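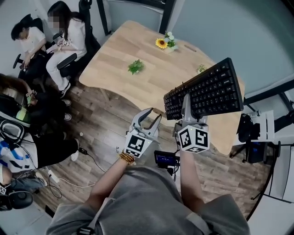 Attachment 1 – black keyboard, held up over the wood-grain table

Ticket 2538
Subject: Keys repeating and dropping letters in the Tapley booking form
Product: Tapley (desktop)
Site: Runendale branch
Opened: Saturday, March 2, 2024
Status: Closed – resolved

Original message

Hello and good morning to everyone on the Idell help desk,

I hope you don't mind a weekend ticket. We're open till noon at Runendale and I would rather write it all down while it's fresh than try to remember it on Monday.

For the past week or so, typing in Tapley has been a real trial. If I put in a customer's last name I get double letters, or a letter goes missing, and sometimes the whole form sits there doing nothing and then spits everything out in one go. Yesterday I booked a couple into "Grreen Room" and the confirmation went out before I caught it (they were very sweet about it). It's worst in the Notes box. The Phone box is fine, or at least I haven't caught it misbehaving.

What I've tried so far:
Turned the computer off and on again, twice.
Moved the keyboard to a different USB port.
Turned it upside down and gave it a good shake. Crumbs, I'm sorry to say.
Swapped it with the one from the back office. Same trouble with that one, and ours typed perfectly well back there.

That last one is what made me write in, as I'd been all set to order a new keyboard. We're on the newest Tapley as far as I know, and the Worlow label printer is plugged into the same computer, if that matters.

Thank you so much, you were all lovely about the calendar business last July.

Reply from Idell Support

Good morning, and thank you for such a thorough write-up! Swapping the keyboards was a great move and saved us a step. If the trouble stays with the computer, we can leave the keyboard alone and look at what Tapley is doing while you type.

Could you try these for me when the front desk is quiet?

1. Open Notepad and type a few long sentences. Let me know if any letters double up or vanish.
2. In Tapley, go to Settings, then Forms, and tell me whether "Suggest as I type" is on.
3. On the same page there's a number next to "Saved notes to search." Please send me that too.

No need to change anything yet.

Reply from Runendale

Back again – we had a delivery, so apologies for the wait.

Notepad is clean as a whistle. I typed out most of a pie recipe and every letter was where it ought to be. "Suggest as I type" is on. I don't remember turning it on, but I was clicking around in there last week looking for the font size, so it may well have been me. The number is 800.

Reply from Idell Support

I think that's our culprit. With that setting on, Tapley looks through your saved notes after every letter, and with 800 of them on an older computer it can fall behind. When it catches up it sometimes puts a letter in twice or skips one. The Phone box doesn't use suggestions, so it stays out of the mess.

Please turn "Suggest as I type" off, click Save at the bottom (it's easy to miss), then close Tapley completely and open it again. If you'd miss the suggestions, you can turn them back on with the number set to 7 and see how that feels. The printer can stay as it is.

Reply from Runendale

Oh, what a difference! I put in 3 bookings with long notes and not a single letter out of place. I've left suggestions off for now and put a sticky note on the monitor so the Monday crew knows. I also fixed the Green Room booking and sent a fresh confirmation.

You can close this one. Is there a way to make the Save button bigger, though? I did miss it the first time.

Reply from Idell Support

So glad to hear it! There's no setting for the button size, but I've passed it along as a request under your branch. Closing this ticket now – if the doubled letters come back, just reply and it will open up again with all of the above still attached.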